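Planning a group visit to the automation open day at Drerndale

Posted in: Visits and Open Days

Our further education college has been invited to send a party to the January open day at the Drerndale workshop. Before the visit is approved, we should be grateful to learn what is shown at the benches and whether a group of 24 would be accepted.

Dundel

The larger machines are fenced and are viewed from a marked walkway. The bench demonstrations are of more use to students, as one may stand close and speak to the operator. When our party attended, the work concerned the handling of bagged parts, and the talk dealt with why thin, shiny film is difficult for a machine to grip. 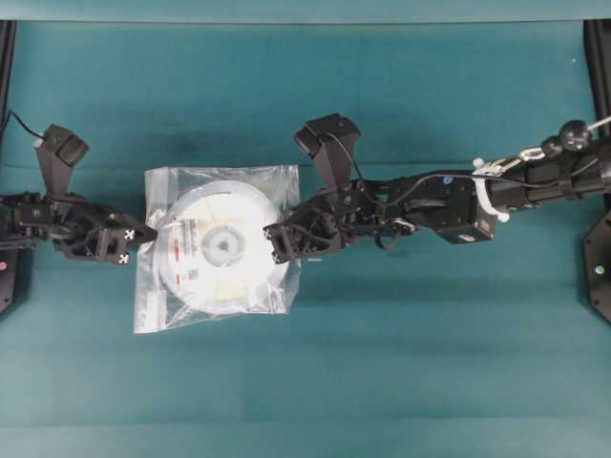

Two-arm bench: a bagged reel with a printed label, one gripper at either side.

Each talk lasts around 20 minutes. Groups are limited to 5 at the bench, so a party of your size would have to be divided. Please write to the visits office in advance and state any access requirements. Closed shoes are required throughout.

Skoseck

We attended and it was satisfactory. Parking is poor. Use the lower entrance and ask for Room 204.

Vörös

I would add one point to the first reply. The operators will repeat a demonstration on request - our students asked for this and were treated with courtesy. The talk assumes no previous knowledge, although staff may wish to explain the word "gripper" beforehand.

Comments (3)

Is Room 204 reached by lift?

Yes, from the lower entrance.

Thank you. Our request has been sent for a party in 4 groups.

Last updated: 29 November 2019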